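Fitted sheet program – arm does not stop on a stuck corner (long)

Last updated 7/24/22

beril_yurt wrote:
Hello all. I am new here and I hope this is the correct section. I take care of two bed-making units in a guest house with small rooms. The arms are from Heltiment, the grippers are Fleno soft fingers, and the sheet program is the one from Vultix, version 3. It has run since February with only small troubles.

Last week I had a fault which I do not understand and which I did not like. The unit was pulling a fitted sheet on the last corner, the one against the wall. The elastic was caught on something. The program is supposed to feel the pull, stop, and give the message "corner not seated". Instead it continued to pull. The mattress moved toward me on its base, and then the fingers let go and the arm swung back over the place where I was standing one moment before. It did not touch me. I pushed the red button and wrote down what I could.

The log shows pull force in the counts of the sensor, not in newtons. The limit in my settings file is 1000. The highest value before the release was 1175, and there was no stop.

Has anybody seen this? I have the unit switched off at the wall now.

wekesa_s wrote:
Glad you are not hurt. Two questions before anything else. Was the door scanner active, and were you inside the line? With a working scanner the arm should be in slow mode as soon as you are in the room.

About the limit, please check if it is in the general section of the settings or in the corner section. In version 3 the corner section has its own limit, and when it is missing the program uses no limit at all. I consider this a bad design, but it is written in the manual.

beril_yurt wrote:
The scanner was active and the light was green. I was inside, yes. The rooms are narrow and I stay near the foot end when I watch a new sheet type. I know what you will say.

The limit is in the general section. I will look for the other one tonight.

dumlao_v wrote:
I will say it then. Do not stand inside the line. It is not important how slow the arm is. Fabric under tension is a spring, and when the fingers slip all of that goes into the arm. We had a bruised wrist here with exactly this, at slow speed, everything green.

Also I do not agree that the force limit is the cause. In my experience the cause is nearly always the sheet. If the sheet is too small for the mattress depth, the last corner will always pull hard. Do you have a picture from the work? The creases tell a lot.

beril_yurt wrote:
I have this one, from the head camera. It is a little blurred.
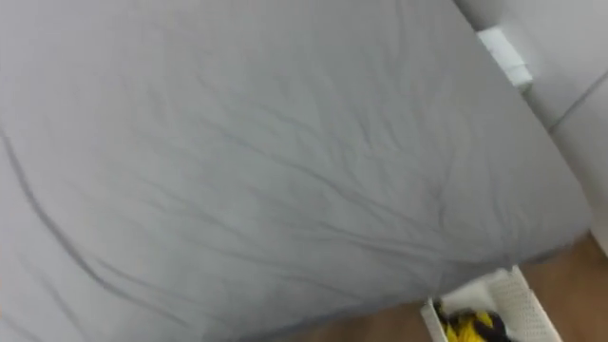

The gray fitted sheet. Many creases on the middle and right part, and they go down to the lower right.

The mattress is the standard one in all our rooms and the sheets were bought for it, so I think the size is right, but I will measure the depth again. I also looked in the corner section. There is no limit there. Wekesa was correct.

wekesa_s wrote:
Then you have your answer for the missing stop. Put a value in the corner section. I use 752 for soft fingers. It gives some false stops on thick cotton, but I accept them.

dumlao_v wrote:
Part of the answer only. Look how the long creases run almost parallel down to that corner. For me this is a sheet pulled from one side more than from the other. A limit will stop the arm, good, but it will stop on every bed until the pulling order is changed. I would do the wall corners first and the open side last.

I would also take the white basket away before a run. It stands right beside the mattress. If the arm comes down at that edge, the fingers can take hold of the rim or the cloth inside.

wekesa_s wrote:
I do not read so much from creases. Every fitted sheet on every bed in my building has long creases, also when a person makes it. The log is better evidence. On the basket I agree.

oanh_ly wrote:
May I disagree with both a little? A software limit is not a safety function, and neither is the order of the corners. If the arm can swing to where a person stands, then that place must be closed. On our site we moved the scanner so that a person at the foot end gives a full stop, not slow mode. It took one afternoon with the installer, Dursun, and a new risk sheet. Beds per shift went down and the manager was not happy, but he signed it.

Beril, did you report this? A near miss should go to the supplier, even when you find the reason yourself.

beril_yurt wrote:
Thank you, all. I reported it this morning to Vultix, with the log. They answered that a missing corner limit is "as documented". I asked them to make the program refuse to start without it and they will "pass it on".

What I did until now:
- corner limit set to 752
- wall corners first, as Virgilio said
- floor beside the bed must be clear, it is on the start list now
- nobody in the room during a run, the door closed

I made some test runs and watched from the corridor through the glass. The unit stopped two times with "corner not seated", both times at the wall. So the stop works. The sheet problem is still there.

dumlao_v wrote:
Both at the wall, even when the wall is first? Then I take back a part of what I said about the order. Is there something on the wall there? I see a small white piece near the top of your picture, a clip or a bracket maybe.

beril_yurt wrote:
Yes, I see it also in the picture. I did not think about it before. It is quite near the top edge of the mattress. I can not say if the elastic was on it that day. I will pull the bed away from the wall by a hand width and try again.

oanh_ly wrote:
Please ask for the scanner change in the same week. A closed door is a rule, and on a busy day somebody will open it.

beril_yurt wrote:
I wrote to the installer. Şükran Karabulut from our office must approve the cost and she wants to see the near miss report first, so I am translating it for her. The second unit stays off until then. I will write here when I have tried with the bed moved.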